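Laletti – Branch Onboarding Desk, Pranholm
Inspection checklist: home sellers applying for a merchant wallet
Filled in by: Jonatan Haugen
Second reading: Jayanthi Pisharody
Period: January

Please mark each point OK, OPEN or NO. A comment is needed for every OPEN and every NO.

1. Identity document valid and readable on both sides
OK. The second upload was good. The first one had glare over the number.

2. Selfie check matches the document
OK. Passed in the Ernik tool without manual review.

3. Address confirmed by a bill or bank letter
OPEN. The letter shows the old apartment number. Applicant has asked her bank for a new one.

4. Business activity described in own words
OK. Sells bead bracelets from home, by message and at two markets. The description is short but clear, and it agrees with the category she selected.

5. Expected monthly volume entered
OK. She wrote 2,000 and this is under the limit for the basic wallet. If she goes over it, the account moves to the extended check and this list must be done again.

6. Stock photo on file
OK. One photo is enough for the basic wallet. It does not need to be professional. 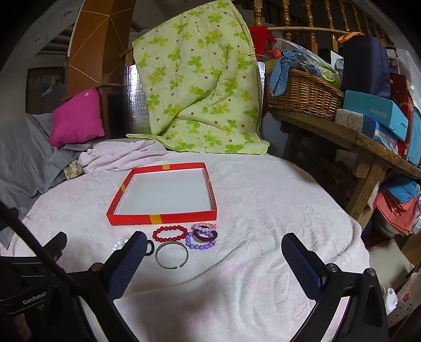 Item 6 – bead bracelets and red box with yellow-gold strips.

7. Prices shown to the buyer before payment
NO. The price list gives only "from" prices. I have sent her our template and explained that each product needs one final price, with tax.

8. Refund terms
OPEN. Terms exist, but they do not say how many days the buyer has. Jayanthi: please do not suggest a number to the applicant, she must choose it herself and we only check it against the law.

9. Payout account in the same name as the applicant
OK. Small difference in the middle name, accepted under the Nordin matching rule.

10. Two-step login switched on
NO. She was using the same PIN for the phone and the wallet. Changed during our call, but the second step is still off – to be checked again before release.

11. Sanctions and watch list search
OK. No hits.

Result: not released. Points 3, 7, 8 and 10 must be closed first. Payouts stay blocked, incoming test payments are allowed.

Comment from second reader: I agree with the result. On point 5, please write also the currency next time. J.P.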